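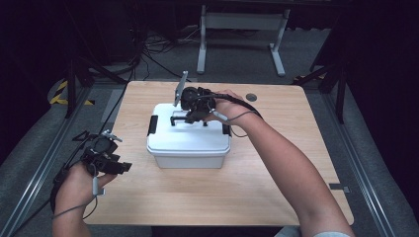 Drovex Hand Grippers: build notes and data card

Hello, and thank you for stopping by. Drovex is a pair of hand-held grippers that I put together in the shared workshop at Prallonthorpe, along with the recordings we've been making with them. You hold one in each hand, do an ordinary job on a table, and the cameras on the grippers take it all down so that a robot arm can have a go at learning it later on. I started it on my kitchen worktop, and it moved to the workshop when my family asked, quite kindly, for the worktop back.

**What you get**

The set has 2,875 recordings, all of them short, and all of them to do with boxes and lids: reaching for a handle, lifting a lid away, putting it back, opening and closing the clips at the sides. I chose storage boxes as I had plenty of them and they are more awkward than they look. A lid with a small handle needs a straight pull from above, and if you come in at a slant one side lifts before the other and the whole box wants to come along for the ride.

- `lids/` is the main part, done with both hands
- `clips/` is side clips only, and the shakiest of the lot (sorry!)
- `practice/` holds 190 early tries, kept for the curious
- `parts/` has the drawings for the printed pieces

**Building a pair**

Allow yourself three evenings, and a fourth if you are as slow with a soldering iron as I am. Print the jaws first, lying flat, and check that they slide before you fit anything else. Maarten Michiels redrew the trigger for us in July and it is so much nicer on the fingers than my first one, so please use his (`trigger_b`) and leave mine alone.

Both grippers are wired, and the cables do get everywhere. Lead them back over the wrist and leave a good loop of slack. I pulled a plug clean out more than once before I learnt that, and lost a whole afternoon's work with it.

**Before you record**

Hold both grippers still for a moment at the start, then close and open each one once. The script `line_up.py` looks for that to match the left hand to the right. It copes with files up to 500 MB, and past that you will want to split them.

**Known troubles**

The left gripper's clock drifted in some of the `clips/` files, and those are marked `drift` in the list. Nearly everything was done by right-handed people too, so the left hand mostly steadies and the right does the clever bits. If you are left-handed and live nearby, do come and have a turn, the kettle is usually on.

Use it all as you please, and a mention of Drovex would be lovely.

14 shares · 3 comments

**Kevin Apaza**
Built a pair over the holidays and they work a treat. My jaws stuck until I sanded the left rail, might be worth a line in the notes?

**tinbadger**
Does line_up.py mind if you close the right one first?

**Maarten Michiels**
@tinbadger no, either order is fine, just leave a little gap between them. Kevin, I'll loosen the fit in the next drawing.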